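Setting up the kitchen cell in simulation

This gallery covers how the Lirkonetti kitchen cell is put together and kept in working order. The cell is a simulated one, so looking after it means files, joint limits and contact settings, with no grease or bolts. Karine Penner built the kitchen, Sombat Saengthong looks after the arm, and Ginette Robichaud runs the Friday check. The notes follow the order in which the work gets done.

Base and mount

The arm is placed first and everything else is measured from it. Sombat fixes the base beside the counter and locks it before any other object is loaded. If the base is moved later, even slightly, every saved start pose has to be made again. We did that once in October and lost most of a day.

Joint limits

Limits are kept in one file and nowhere else. An older copy inside the Havus task folder let the wrist turn 180 degrees past its stop, and the arm folded into its own link on reset. The copy has been deleted. Anyone loading an old task should check which limits file it calls.

Reach check at the counter

The arm goes out over the marble top with the gripper toward the red bowl, which holds one piece of fruit. The bowl sits near the back edge of the counter, and the cooktop is off to the right.
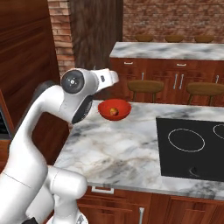

We use this pose to look at clearance under the wrist. The black pad on the underside of the link faces the counter, so its collision shape matters as much as the gripper's.

Contact settings

Fruit and bowl have separate friction values. With the first set, the fruit crept up the side of the bowl when nothing was touching it. Gaétan Robichaud traced this to a time step that was too long and cut it in half. Runs are slower now – 21 minutes for the full set – but the fruit stays put.

The wrist joint

Of all the joints, the wrist takes the most tuning. Too stiff and it shakes at the end of a move, too soft and the gripper sags. The damping value is 62 at present. It was 59 until the gripper model was replaced with a heavier one. Write the old value in the log before changing it.

Friday check

Ginette resets the cell, runs the reach pose and compares the joint readings with the saved ones. Then she opens and closes the gripper without an object in it. If a reading has drifted, the cell goes back to the last good version and Sombat gets a message. Tasks stay closed until he has replied.

Questions about the cell files can go to Karine. Requests for new objects should come with their size and mass filled in.

Related galleries
Bavon gripper: replacing the finger model
Poirier bench cell: cable routing
Havus tasks: cleaning out old folders
Sheldon MacLeod: lighting the kitchen

This site uses cookies to remember your settings and count visits. Accept | Manage cookies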